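Dunosbridge Community Forum > House and Garden > Heating, Plumbing and Damp

Thread: Condensation on every window, is a dehumidifier worth it?

saltmarsh_lane
We moved into one of the terraces behind the old Braner works in the spring and thought the windows were lovely. It is now October and they are crying. Every morning the bedroom sills have a puddle on them, and there is a grey bloom starting behind the wardrobe that I have been pretending is a shadow.

The house has double glazing of uncertain age, a gas boiler that sounds like a man clearing his throat, and an extractor in the bathroom that makes a lot of noise and moves no air. I've been looking at dehumidifiers. Are they any good, or am I about to buy a very expensive bucket?

pennyfarthing62
You are about to buy a very expensive bucket, but it's a good bucket. We've had a Lucero on the landing for three winters and the windows are dry by breakfast. It lives at the top of the stairs with all the bedroom doors open and I empty it before bed.

Cost us £133 in the end-of-season sale. Full price I'd have sulked.

grumbling_boiler
Open a window. Ten minutes, morning and evening, back and front of the house so you get a draught through. Costs nothing and doesn't need emptying. My parents did it, their parents did it, and none of them owned an appliance with a tank.

pennyfarthing62
Your parents had a coal fire pulling half the county's air through the front room and gaps round the door you could post a cat through.

grumbling_boiler
And no condensation.

pennyfarthing62
They had ice on the inside of the glass!

grumbling_boiler
Ice isn't condensation until it melts.

hobnail
Before this goes the way of the hedge thread: both of you are describing the same thing, getting wet air out of a house. Which is cheaper depends on what it's doing outside. Cold dry morning, open the window. Mild drizzly afternoon when it's as damp out there as it is in here, you're mostly swapping one lot of wet air for another.

What matters more is where the water comes from. Saltmarsh, do you dry washing indoors?

saltmarsh_lane
I do. On the radiators. I can feel the disapproval from here.

hobnail
There you are, then. A full load puts a shocking amount of water into the air, and then it looks for the coldest thing in the house to sit on. That'll be your bedroom glass and whatever bit of outside wall is behind the wardrobe. Pull the wardrobe forward a hand's width as well. Air needs to get behind it.

Put the airer in one room, shut the door, and either crack the window or run the machine in there with it.

tea_and_grout
Seconding the shut door. People buy a dehumidifier, stand it in the hall and wonder why the spare room full of wet towels hasn't improved.

Also worth knowing there are two sorts. The compressor ones are cheaper to run but get sluggish in a cold room. The desiccant ones don't mind the cold and blow out slightly warm air, but they eat more electricity. For an unheated back bedroom or a garage I'd go desiccant. For a heated house, compressor.

I bought the wrong one first. It sat in the garage all January humming to itself and collected an eggcupful.

quillwort
Can I put in a word against the little ones? We had a Cukon that was about as big as a kettle. Sweet thing, blue light on the front, completely useless. I think we were damper by the end of it. The crystals you hang in the wardrobe are much the same, fine for a wardrobe if you remember to tip them out, which we didn't, over a suit.

grumbling_boiler
Windows don't tip over on your suit.

quillwort
Ours came off its hinge in a gale, so give it time.

saltmarsh_lane
Right. So far: wardrobe forward, airer in the back room with the door shut, and stop pretending about the shadow. I wiped the patch down with mould spray last night and the room smelt like a swimming bath until two in the morning.

What setting do you all use? The one I've borrowed from my sister has a dial that goes from a picture of one raindrop to a picture of three, and no instructions.

tea_and_grout
Get a cheap humidity meter and ignore the raindrops. Anything between 45 and 60 per cent is comfortable. If the windows are still streaming at 55 your glass is very cold, and you may need to go a bit lower overnight. Don't chase 35, you'll wake up with a throat like a doormat.
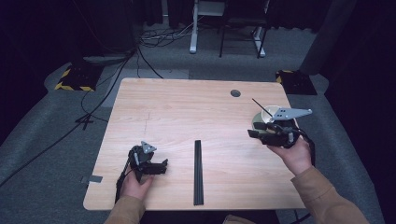 saltmarsh_lane
Should I leave the trickle vents open while the dehumidifier is running?

hobnail
Leave them open in the kitchen and bathroom, and close them in the room you're drying washing in while the machine is on. Open them again afterwards. They're small enough that it won't ruin you either way.

grumbling_boiler
Leave them open everywhere. That's what they're for.

tea_and_grout
For once I'm halfway with grumbling_boiler. If you've got a gas fire, or any sort of vent put in for one, never block it, whatever the windows are doing. Trickle vents are a separate matter, and I shut mine when the wind's in the east.

pennyfarthing62
Get that bathroom extractor looked at too. Hold a sheet of loo roll up to it. If it doesn't stick, the fan isn't pulling. Ours turned out to have a bird's nest in the duct — unoccupied, thankfully — and it worked perfectly well once that was out.

saltmarsh_lane
Loo roll test done. It fell straight into the bath. I'll get the cover off at the weekend, and in the meantime the back room is down to 58 and I've emptied the tank twice.

grumbling_boiler
What did you empty it into?

saltmarsh_lane
The sink.

grumbling_boiler
Was the window open?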